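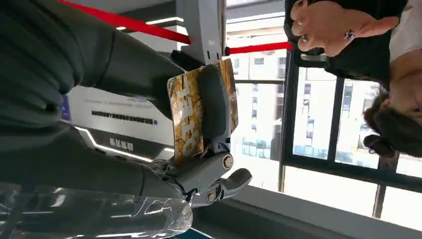

Unit 5: Newsletters for Writers
Handout, read before the workshop

Why bother with email at all. Social feeds come and go, list stays with you. If a platform shuts or changes its rules you can still write to your readers. Also: people who gave you an address want to hear from you. A follower maybe doesn't see the post.

Not covered today – paid subscriptions, ads, courses. Next unit.

Terms you need
List – the addresses, plus name if you asked for it.
Opt-in – reader says yes. Double opt-in = says yes, then clicks a link in a confirmation email.
Lead magnet – free thing they get for signing up (short story, deleted chapter, reading list).
Open rate – share of emails opened. Rough number, some mail apps open everything on their own.
Click rate – share who clicked a link. More useful.
Bounce – didn't arrive.

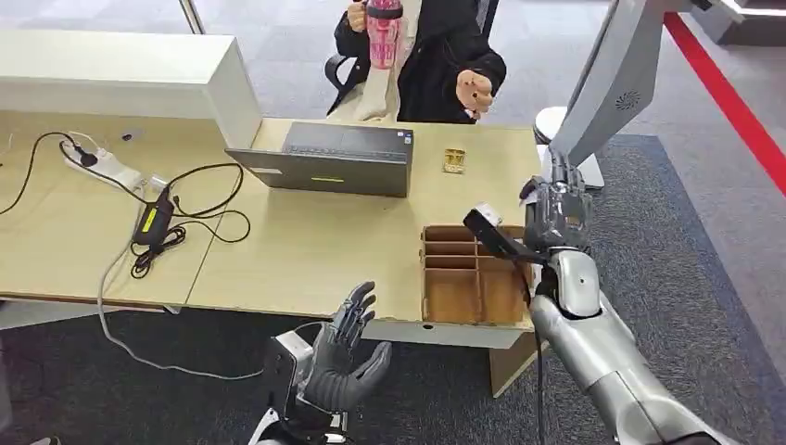
Goel
Lecturer, Online Writing and Publishing

Setting up
Pick a service. In class we use Wimik, free plan is fine for the exercise. If you already have something else keep it, steps are close enough. Estent has nicer templates but the form builder is slow and you'll spend the whole session on it.

1. Make the list. One list only. Use tags for the rest (came from blog, came from book, came from event).
2. Sender name = the name on your books or blog. Not the name of the newsletter, readers forget it.
3. Reply-to adress must be one you read.
4. Turn on double opt-in.
5. Write the confirmation email yourself. The default text is awful. Two lines, say what they signed up for and how often it comes.
6. Put a postal address in the footer. Check the rules where you live, a PO box is usually the easy answer.
7. Test it. Sign up with your own second address, on a phone.

Where the form goes: end of every post, about page, one in the sidebar if your theme has one. Pop-ups – up to you. If you use one, set it to show late and only once per visitor.
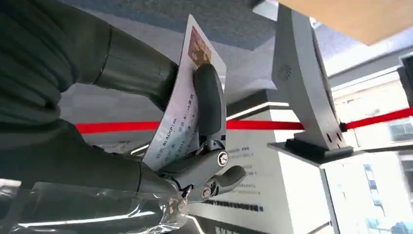
Fig. 2. Card held in a gripper.

What to send
Students always ask this first and get stuck on it. Start with the welcome email. It goes out by itself, right after confirm, so it has to work for a stranger. Who you are (short), the free thing, what comes next, one question they can answer by hitting reply.

Then the regular issue. Keep a fixed shape so you're not starting from zero every month:
– opening note, something personal, a paragraph
– one main piece
– what you're reading
– one link you want clicked. One!

Under 900 words total. Longer is OK if your readers came for essays, but then say so on the sign-up form.

Subject lines: plain. Say what's in it. "Issue 9" says nothing by itself. Avoid all caps, fake "Re:", and rows of emojis. Write five, pick one, read it on a phone becuase the end gets chopped.

How often: monthly is plenty to begin. Pick a time, I use 9 in the morning, and stick with it. Missed one? Just send the next, no long apology.
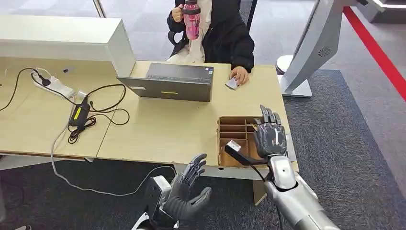

Page 3

Case: Drasulus
Group blog, short fiction, has been going a while. List had 3585 addresses and hardly any clicks. Looked at the sign-ups – nearly 900 came from a single giveaway for a gift card. Those people wanted the gift card.

What they did: sent a short "still want this?" email with a yes button. Waited, sent it once more. Everyone who did nothing was taken off in August. List much smaller, replies went up, bill went down a plan.

Discuss: would you have sent the second email? What could the giveaway prize have been instead?

Mistakes to watch for
Adding people who didn't ask. Friends, old customers, everyone who ever emailed you. Don't.
Hiding the unsubscribe link. They hit the spam button instead and that hurts you more.
Only writing when there's a book to sell.
One big image with all the text inside it. Doesn't load for some readers, and screen readers can't do anything with it.
Checking stats every hour after sending. Wait a couple days.

For the workshop
Bring: laptop, charger, login for your blog, a draft welcome email (rough is fine). Lead magnet as a PDF if you have it, if not a title and one line on what it'll be.

We do the form first, then swap welcome emails in pairs. Mark any sentence you'd skip if it landed in your own inbox. Revised version goes in the class folder before the next unit, plain text please, no attachments by email.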